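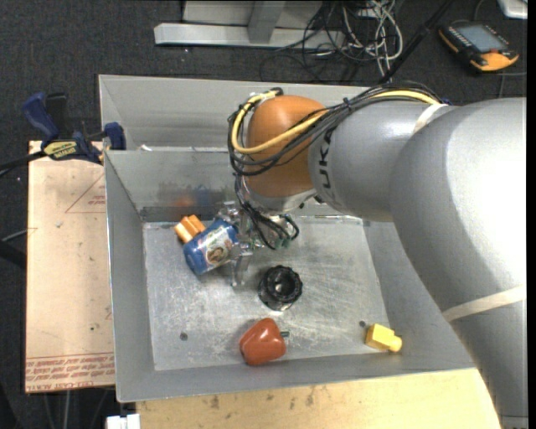
The op shop in Dosstead takes donations three mornings a week, and its manager has run the sorting room for eight years. She started when the shop was half its present size. Metal is what she gets asked about most. A grey sheet-metal bin with a floor covered in fine scratches and scuffs is still a good bin, she says, and a tradie will buy one. "People apologise for scratches. I don't mind scratches. I mind rust."

Clothing is harder. In May the shop took in up to 900 bags. "We sold perhaps a third," she says. "The rest went for rags, and we paid for the truck."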